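Robot Cell Technician (Setup, Maintenance and Repair)
Kurnico Manipulation Laboratory, Clutley
Posted July 28, 2021
Full time, fixed term, with the possibility of renewal

Kurnico invites applications for the position of Robot Cell Technician. The person appointed will be responsible for the daily condition of one multi-arm cell at our Clutley site and will report to the Laboratory Manager.

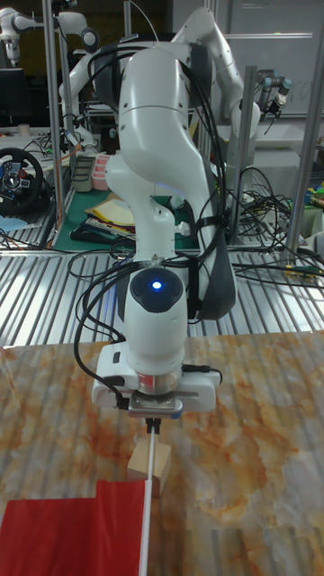
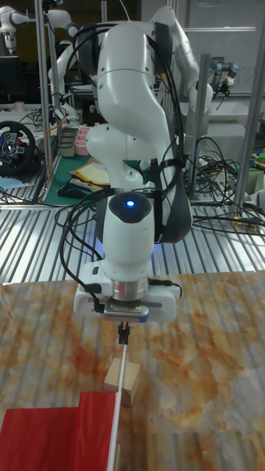 The cell at Clutley, with a flag held in the gripper of the front arm.

Bronwyn McKinnon

About the position

The Clutley cell is used by several research groups for studies of grasping and placing. It consists of white jointed arms set near a common table, each with its own cabling and end tooling, on an aluminum structure. The groups write their own programs and bring their own test objects. They rely on laboratory staff to hand over a cell that is aligned, safe to enter and in the same state as it was described in the log.

Until now this work has been divided among research staff. Following a review in April, the laboratory decided to place it with one person. The successful candidate will take over the existing maintenance log, the spare parts cabinet and the cell handbook, and will be expected to revise the handbook during the first year of the appointment.

Duties

Setup. The technician prepares the cell before each booked session. Duties include mounting and removing grippers, checking that flange bolts are tightened to the value given in the handbook, entering the correct tool weight and tool center point in the controller, and running the reference positions. Fingers are exchanged often, and a finger pair that has been fitted must be checked for parallel closing before the arm is released to a user. Thin or tall objects, such as rods and small flags on sticks, call for particular attention to finger alignment because a small error at the grip becomes a large one at the far end.

Cable care. The arms carry external cable bundles that loop from the upper joints toward the wrist. The technician inspects these for wear, pinching and strain at the connectors, and adjusts the length of free cable so that the wrist can reach the full range needed without pulling or snagging. Ties and sleeves are replaced as needed. Every change to cable routing is followed by a slow run through the joint limits with a second person at the stop button.

Inspection and maintenance. A full inspection is carried out after every 100 hours of operation. It covers joint play, brake function, covers and seals, gripper stroke and force, the emergency stop circuit and the fastening of the aluminum posts. A short inspection, for which 30 minutes are set aside, takes place before the first session of each working day. Both are recorded in the log and signed.

Repair. The technician diagnoses faults and carries out repairs at the level of grippers, flanges, cables, connectors and covers. Work inside the joints is done by our service partner, Nowakowski, and the technician arranges these visits, prepares the arm for removal and carries out acceptance checks on its return. In the event of a collision, the technician takes the arm out of service, saves the controller log and decides with the Laboratory Manager when it may be used again.

User support. New users receive an introduction to the cell from the technician, who also keeps the booking calendar and the list of persons cleared to work inside the marked area.

Requirements

Completed vocational training or an associate degree in mechatronics, electrical maintenance, industrial automation or a related field.
At least 4 years of practical work with robot arms or comparable automated machinery.
Confident reading of wiring diagrams and mechanical drawings.
Experience in crimping, soldering and testing multi-core cable.
Knowledge of lockout procedures and of the safety rules that apply to shared human and robot workspaces.
Clear written English. The log is read by people who were not present when the work was done, and entries must be complete.

Basic scripting ability is welcome but not required. Training on our controllers will be given on site. Applicants should be able to lift tooling and assist in lowering an arm with the hoist.

Conditions

The position is based at Clutley. Remote work is not possible, except for time spent on documentation by agreement. Occasional travel to our second site at Rarneven is expected, and travel costs are paid by the laboratory. Evening work may be requested before a major trial — such hours are returned as time off.

Selection procedure

Applications will be reviewed by Bronwyn McKinnon, Laboratory Manager, and Boyang Pan, Head of Cell Operations. Candidates on the short list will be invited to Clutley for an interview and a practical task at the cell. The task consists of fitting a gripper to an arm, setting the tool data, finding a prepared cable fault and writing the log entry. No preparation is needed, and tools are supplied.

How to apply

Please send a cover letter, a resume and copies of relevant certificates as a single file to the Kurnico personnel office, quoting reference number 185. The names of two referees should be included; they will not be contacted without the applicant's consent. Questions on the technical content of the work may be directed to Boyang Pan through the same office. Applications will be accepted until the position is filled.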